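Freezing sliced bread – does it ruin it?

hduggan_d
Two of us here and we never finish a loaf. I started freezing half the day I buy it. Toast is fine, but sandwiches come out dry around the crust.

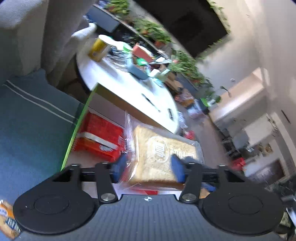
I leave the slices on the counter for about 2 hours. Too long?

shiuli_p
Way too long. Take out what you need and cover it, 20 minutes tops.

Tanvir B
Disagree. The freezer isn't the problem, the thin store bag is. Double bag it.

shiuli_p
I've never double bagged and mine is fine.

hduggan_d
Will try both – new loaf tomorrow.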